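Mein Winter auf der Gegengerade
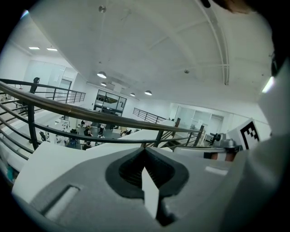

Als ich im Februar zum ersten Mal nach Alholm gefahren bin, wollte ich eigentlich nur ein Spiel sehen. Zweite Liga, Gegner Uvusville, Anstoß um halb acht, Dauerregen. Am Kassenhäuschen hing die Zuschauerzahl vom letzten Heimspiel: 1158. Ich fand das ziemlich viel für einen Verein, der seit Monaten auswärts kein Tor mehr schießt!

Und dann dieses Spiel. 80 Minuten lang passierte so gut wie nichts, der Mann neben mir löste Kreuzworträtsel (mit Kugelschreiber, mutig bei dem Wetter). Dann kam der Neue mit der 32, im Sommer für viel Geld aus Ochoa geholt und seitdem Dauergast auf der Bank. Erster Ballkontakt: Stolperer. Zweiter: Pfosten. In der 90. Minute hielt er einfach den Fuß hin -- drin. Die ganze Gegengerade lag sich in den Armen, ich mittendrin, und mein Bier war weg.

Seitdem fahre ich zu jedem Heimspiel. Der Neue sitzt übrigens wieder draußen, der Trainer will mehr Laufarbeit sehen. Ich will ihn schießen sehen -- gegen Wident zum Beispiel, da wäre noch eine Rechnung offen.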